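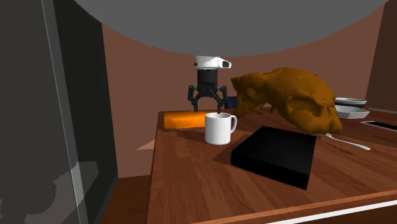
Fletier
Member, Mystery & Thriller board

Is the Temoro series worth finishing, or does it keep cheating?

I just got through book 2 and I'm annoyed. The back cover promised a retired detective, a locked house and a killer who "hides in plain sight." Fine. I took notes, which I always do. Then the guilty person turns out to be a cousin who gets one line at a funeral and isn't seen again for 40 chapters. How is that plain sight?

The reviews are glowing, and I don't trust them. Half of them read like the blurb with the words moved around. I'd like to hear from people who paid for the books and read past the second one. Do the clues ever get fair? Does the detective ever work something out, or does she keep overhearing it in parking lots?

Please no spoilers for book three. I already own it, it came in the bundle.

Posted March 13, 2024

Bravia
Regular

I've read all of them and I'd say stop, or at least skip three. The parking lot thing happens again. I'll defend the cousin a little, though. There's a bit on page 98 of the paperback where the detective notices whose coat is missing from the hall, and if you go back to it, it does point the right way. Is that enough? I don't think so. One coat can't carry a whole murder.

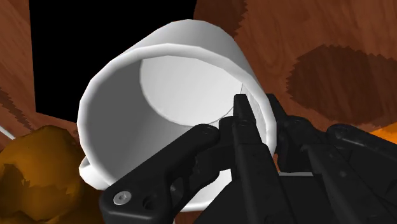 My bigger problem was the timeline. The will gets read in February, and two chapters later someone says the leaves are turning. I kept waiting for that to be a clue. It was a mistake, as far as I can tell, and it's still there in the bundle edition. If an author can't keep the season straight I'm not going to believe her about train times.

Book four is better. It's shorter, the suspects are all in the house by the end of the first chapter, and you get to see everything the detective sees. You could read it on its own and miss nothing except a divorce.

As for the reviews, sort them by lowest first.

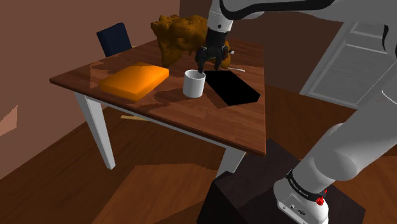 The people who gave it two stars usually say exactly what bugged them, and you can decide if it would bug you. The five star ones mostly say "couldn't put it down," and I've seen that said about cookbooks.

Ramasamy
New member

i liked the cousin twist. you aren't supposed to guess it. the bundle is 917 pages so if you hate it by now you will probably hate the rest, just return it if they let you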